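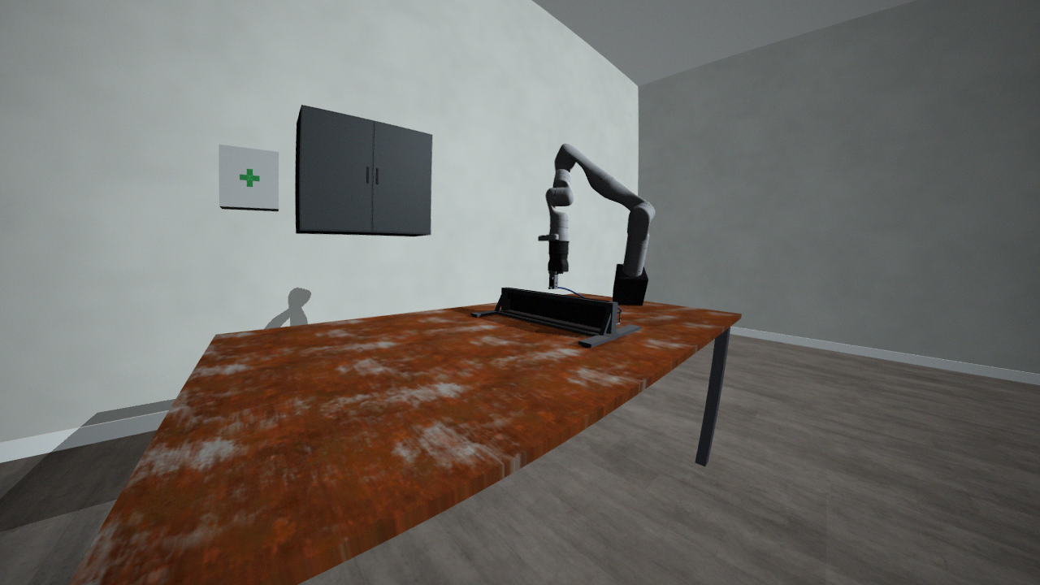

Ticket: Alumni travel bookings, waterfall trip, deposits and passenger list
Status: Reopened, then closed, then reopened, now closed
Opened by: Alumni travel office
Assigned to: Ekport support
Priority: Normal (raised to High by us, lowered to Normal by Ekport, raised again by us)

Problem as first reported

Travelers booking the February waterfall trip through the Ekport form get a confirmation email for a different trip. They pay the $400 deposit for eight days of subtropical rivers and receive a cheerful note telling them to pack wool socks for the Hultholm winter lights tour. Several have written to ask if we know something about the weather.

The money goes to the right place. The names do not.

Reply from Ekport support

Thank you for reaching out. Please clear your browser cache and try again.

Our reply

Cleared it. Also cleared it on the other office computer, which nobody books trips on, to be thorough. We made a test booking under the name Test Test, and Test Test is now going to Hultholm.

Reply from Ekport support

We were able to reproduce the issue. Both trips seem to share the code ALUM-3. Can you confirm whether one trip was copied from the other when it was set up?

Our reply

Yes. The waterfall trip was made with the "Duplicate trip" button, as page 126 of the setup guide tells you to. The guide says a new code is created automatically. Apparently that depends on what you mean by new.

Reply from Ekport support

The new code is only created if the original trip has been archived first. We have passed your feedback to the documentation team.

Steps tried

Changed the waterfall trip code to ALUM-3W by hand. Form saved it. Confirmation emails now correct. Small celebration in the office.

Checked the passenger list. Empty. Everyone who had booked before the change was still sitting under ALUM-3, mixed in with the people who really did want the winter lights.

Exported both lists and sorted them by deposit amount, as the winter tour has a different one. This worked apart from one couple who paid the balance up front and so matched neither. We phoned them. They are going to the waterfalls and had already bought the wool socks.

Uploaded the corrected list. The import failed with "Row 1: unexpected traveler." Row 1 was the column headings. Took them out and it went through.

Second problem (ticket reopened)

Zarkar, who handle our ground transport, pull their numbers from Ekport overnight. Their booking sheet now shows a coach party of 3000. Our actual group would fit on one coach with room for the luggage. Zarkar wrote a very polite message asking if we had considered a train.

Reply from Ekport support

The headcount field in the export is reading the trip's air miles cap, which moved over one column when the heading row was removed from your import. Please put the headings back and import again.

Our reply

The import that fails if there are headings?

Reply from Ekport support

Yes. Please use the "Import with headings" option under Advanced.

Our reply

Found it. It was under Advanced, then Legacy, then a box that was already ticked and had to be unticked and ticked again. Headcount is now right, and Zarkar have stood down the fleet.

Still open on our side

Esposito, the hotel near the park, still has rooming requests for Test Test. We have asked them twice to cancel. They say the guest has been upgraded to a falls view, and frankly we are a little jealous.

The refund for one double-charged deposit has been sent and should show on the next card statement.

Note for whoever sets up next year's trips: archive the old trip first, then duplicate it, then look at the code with your own eyes before you open the form. Leave the heading row alone.

Closed October 2024. Ekport has sent a survey asking how easy it was to resolve this issue. The survey link goes to Hultholm.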